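The knot problem

Household robots can carry the rubbish out. Closing the bag is another matter.

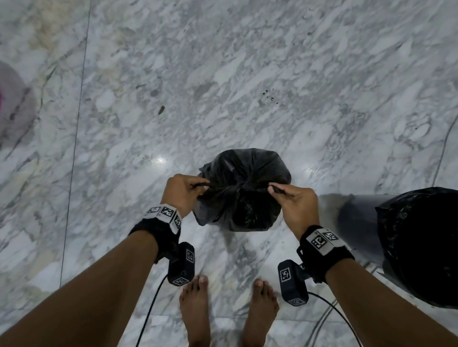 Two hands gather the neck of a bin bag during a recording session, with printed markers at each wrist.

Tying a refuse bag takes a practised adult a few seconds and almost no attention. For a two-armed machine it remains one of the less reliable entries on any list of domestic chores, well behind wiping a worktop or moving cups from a table to a sink.

The difficulty starts with the material. Thin polythene has no fixed shape, so there is no model of the object to match against what the cameras report. It is glossy and, in the usual case, black, and depth sensors return poor data from surfaces of that kind. When the neck is gathered, most of the film disappears inside its own folds. A controller that could see two free corners a moment earlier must now infer where they went.

"Rigid objects forgive you," says Xiaoqing Shao, who leads manipulation work at Drurolari. "If you pick up a mug two millimetres off, you still have a mug. With a bag you have a different bag."

Her group breaks the chore into stages: find the rim, gather it, form two ends, cross them, pass one under, pull. The first two are in fair order. In the group's most recent bench series, run on unused bags filled with crumpled paper, the arms gathered the neck correctly in 70 attempts out of every hundred. A finished knot that held when the bag was lifted came in 11. Failures clustered at the pass under, where one gripper must release the film and take it again from the other side without the fold springing open.

Drurolari's policy was trained on 631 demonstrations by people, recorded in ordinary homes. Fiducial markers, the square black-and-white codes used to fix position, allow the movement of each wrist to be recovered from video. Fingers are harder. Much of what matters in a knot happens between the thumb and the first finger, under a layer of plastic, and a wrist position says little about it.

Eulalia Riquelme, who oversees the annotation of the recordings, says the variety of technique was larger than expected. Some people twist the neck and loop it over itself. Others pull out two strips and tie them like a shoelace. A few tear the rim to make handles. "We had assumed one task. We labelled 14 variants before we stopped splitting them," she says. The team now trains on the two-strip method alone, which sacrifices data but gives the arms a single thing to copy.

Force is the other constraint. A bag will stretch before it splits, and the margin between a tight knot and a hole depends on the gauge of the film and the load inside. Gedico, which builds a parallel gripper with tactile pads, claims its sensors register slip early enough to stop a tear. Fidel Cisternas, an engineer there, is careful about how far that goes. The pads work well on film that is clean and dry, he says. Kitchen waste is a different test, and the company has not published figures for it.

There is a case for avoiding the knot altogether. At the Villalba site of the contract cleaner Kitent, a trial due to begin in June will use drawstring bags and a bin with a rigid collar that presents the strings at a known height. Mireille Besson, who runs the trial, expects the machine to close and lift a bag in under a minute. She regards this as adequate for offices, where the same bin stands in the same place each evening and the fleet operator chooses the bags.

Homes offer neither condition. Bins vary, bags are bought on price, and they are often overfilled, leaving too short a neck to tie. Shao's group has no schedule for that last case and at present treats it as a fault, to be passed to the householder.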